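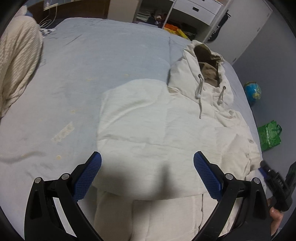

McKinnon Walking and Breathing Club — Reading Room

Paced breathing

Paced breathing is the practice of breathing in and out to a steady, chosen count, usually slower than a person would breathe without thinking about it. It is done sitting, lying down or on foot, and it goes by a good many names, among them slow breathing, counted breathing and, in the older handouts of this club, "the long breath." It asks for no equipment and very little room, and many people who have never thought of themselves as the type for relaxation exercises find that they took it up years ago, perhaps in a choir or a swimming class, without giving it a name.

Background

Slow, deliberate breathing appears in many traditions. The breath exercises of yoga, known as pranayama, are among the best known, and singers and players of wind instruments have long trained their breath for reasons of their own. The plain, counted form described in this article borrows a little from all of these and is usually taught without any religious or musical setting, though people who have such a setting are of course welcome to keep it.

Method

The usual beginner's pattern is an easy breath in through the nose, followed by a breath out that lasts a little longer. Most people count silently. Some prefer to follow a clock or a slow piece of music, and walkers tend to count their steps, which works very nicely on level ground and rather less nicely on a hill. The shoulders stay loose and the belly is allowed to move. There is no prize for a bigger breath, and beginners who gulp air often feel lightheaded; the remedy is to stop counting and breathe normally for a while. Anyone with a heart or lung condition should have a word with a doctor before starting.

Local practice

In the club, paced breathing was introduced by Stepan Kravets, a retired swimming teacher, who led the first sessions in the upstairs hall at Latell. His pattern, still called the Berine count after the lake path where he worked it out, has two parts — a seated round indoors and then a quiet walk, with the count carried over into the steps. Sessions last up to 72 minutes, tea included. The walk along the Berine path and back is 2,866 steps by Stepan's own reckoning, and longer-legged members have been disputing that figure, quite cheerfully, ever since June.

A shorter seated version is taught at the Fletico branch, where the stairs are steep and the lake is too far off to reach on foot.

See also: Walking meditation; Humming; Rest days

Page last revised August 13, 2019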